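Kernstead Residence Handbook
Part 4: Laundry Room and Clothing Care
Section 4.3: Collecting, Carrying and Sorting Soiled Laundry
Revised 2021-04-24

4.3.1 Purpose of this section

This section sets out the procedure for collecting soiled clothing from residents' rooms, carrying it to the laundry room and sorting it before washing. It applies to all residents and to household staff on duty. Operation of the washers and dryers is covered in Section 4.4. Bed linen is covered in Section 4.6 and must not be mixed with personal clothing at any stage.

Questions about this section should be directed to Ynyr Parri, Household Services, extension 633.

4.3.2 Items required

Before starting, make sure the following are at hand:

One basket for each resident whose clothing is being collected
Name tags (Form 871) and a pen that does not smear
Mesh bags for socks, hosiery and other small items
A dry cloth for wiping the basket

Baskets are kept on the lower shelf to the left of the laundry room door. Spare handles and replacement baskets may be ordered from Akport under stock number 2824. Do not substitute trash bags or cardboard boxes for a basket.

4.3.3 Checking the basket

1. Set the basket on the floor and look over the rim and the inner walls. Remove any basket with a split rim or a broken edge that could catch on fabric.
2. Pull each handle upward with moderate force. Both handles must hold.
3. Wipe the inside with the dry cloth. Lint gathers in the ventilation holes and should be brushed out with the fingers or a soft brush.
4. Attach a name tag to one handle.

Note: Ventilation holes let air reach the clothing. They also let small items through. Place anything smaller than a child's sock in a mesh bag.

4.3.4 Loading the basket

1. Place heavy items such as jeans and sweatshirts in first.
2. Add lighter items on top. Clothing may be laid in loosely and does not need to be folded.
3. Stop when the load reaches the rim. If clothing rises above it, begin a second basket and tag it with the same name.
4. Keep damp towels out of the basket. Hang them on the rail in the bathroom until wash day.

CAUTION: Do not press clothing down with the foot or knee. The walls may crack under the pressure.

4.3.5 Carrying the basket

1. Clear the route to the laundry room. Doors along the hallway should be open before the basket is lifted.
2. Stand close to the basket, bend at the knees and take one handle in each hand.
3. Lift with a straight back and hold the basket close to the body at waist height.
4. Lower the basket to the floor in the same manner. Do not drop it.

CAUTION: A basket must never be carried by one handle. On the stairs, keep one hand free for the rail and have a second person carry the basket, or use the elevator.

4.3.6 Sorting

Sorting is done on the floor mat or on the folding table, one basket at a time. Finish and tag one resident's clothing before starting on the next.

1. Read the care label on each garment. Where the label is missing or cannot be read, treat the garment as a cold wash item.
2. Empty all pockets. Coins, keys and papers go into the envelope marked with the resident's name.
3. Close zippers and fasten hooks. Leave shirt buttons open.
4. Separate the load into whites, light colors, dark colors and reds.
5. Turn printed garments inside out.

Reds are kept apart from all other colors until they have been washed at least three times. After that they may be placed with the dark colors.

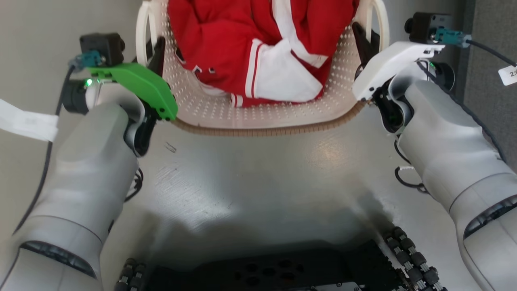 Garments that combine red and white in one piece require additional care. Dye from the red fabric can settle in the white parts, and the stain is seldom removed by a second wash. Observe the following for any such garment:

1. Wash it separately or with other red and white garments only.
2. Use cold water and the shortest suitable cycle.
3. Do not soak the garment beforehand, and do not leave it in the drum when the cycle has ended.
4. Dry it flat or on a hanger, with the sleeves straightened so that colored sections do not lie against white ones.

Note: Team uniforms must be placed in the rack marked Valdovinos by the evening before the match. Uniforms received later will be washed with the next regular load.

4.3.7 Stains and damage

Record any stain, tear or missing button on Form 3065 before washing. Describe the garment by type and color, and state where the damage is. Apply Wondau spot remover only to washable fabric, and test it first on an inside seam.

Garments in need of mending go into the drawer beneath the folding table. They are returned to residents after repair, normally within two weeks.

4.3.8 After sorting

1. Return envelopes holding pocket contents to the front desk.
2. Move the name tag from the basket to the hook above the assigned washer.
3. Wipe the empty basket and return it to the shelf with the handles facing outward.
4. Initial the daily sheet on the inside of the laundry room door.

The full set of baskets is inspected each October by Caradog Maddocks, Facilities. Baskets withdrawn from use between inspections should be left beside the supply closet with a note stating the fault.

Continue to Section 4.4, Washer and Dryer Operation.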